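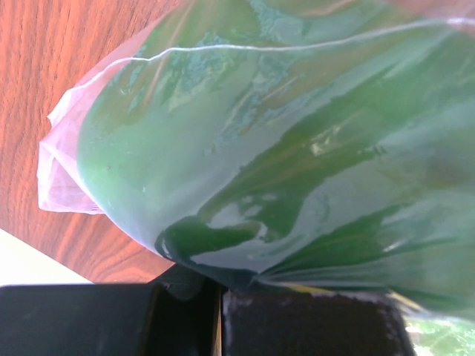 Fig. 6.1 – Sachet de plastique transparent au contenu vert, sur une table en bois.

Chapitre 6
L'emballage, ou l'art de vendre du vide

Le commerce a longtemps vécu sans emballage. On pesait, on versait, on enveloppait dans le journal de la veille, et le client rentrait chez lui avec des lentilles imprimées à l'encre grasse. Le film plastique a mis fin à cette littérature. Il pèse peu, coûte moins encore et possède, aux yeux du marchand, une qualité rare : il se fait oublier au moment de payer.

Ce chapitre étudie l'emballage souple comme objet économique. On y verra qui le paie (le client), qui le choisit (jamais le client) et qui s'en débarrasse (la commune, en général de mauvaise humeur).

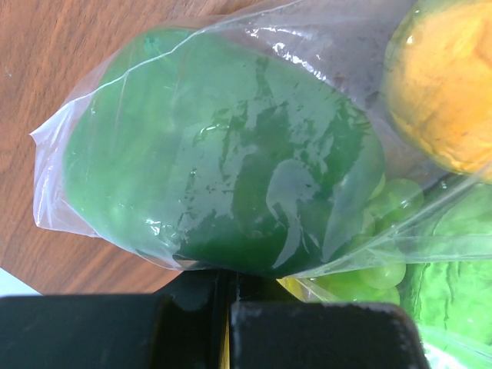

6.1 Protéger, montrer, mentir un peu

Les manuels attribuent à l'emballage une fonction de protection. Clotilde Huet, dans son étude du marché couvert de Plukley, lui en ajoute une autre, moins avouable : fixer la quantité à la place de l'acheteur. Sur 112 étals visités, elle relève que les produits ensachés partent par lots, même chez les clients venus chercher une seule pièce. Le sachet décide, le client approuve, la moitié du lot finit en soupe.

La transparence complique l'affaire. Un film clair promet que rien n'est caché, mais ses plis et ses reflets brouillent volontiers ce qu'il recouvre. Dalibor Matoušek parle à ce propos de « franchise froissée » – l'expression a fait son chemin dans les colloques, où l'on manque de distractions. 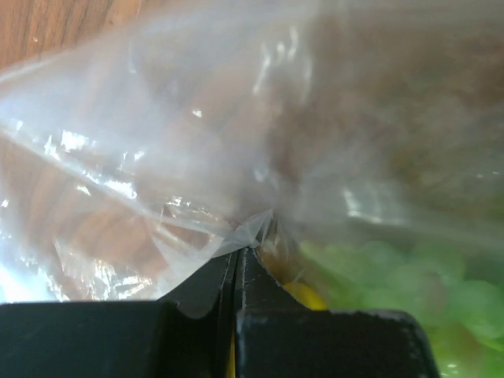

6.2 Le coût d'un sachet gratuit

Prenons l'épicerie Fandik, qui distribue 2886 sachets en novembre sans en facturer un seul. Le gérant les inscrit en frais divers, entre la ficelle et le café. Ils sont pourtant payés, puisque leur prix se glisse dans celui des courgettes, y compris pour la dame qui apporte son panier. Les économistes nomment cela une subvention croisée ; la dame emploie un autre mot.

Avant de poursuivre, le lecteur reprendra la distinction entre coût fixe et coût variable établie au chapitre 2.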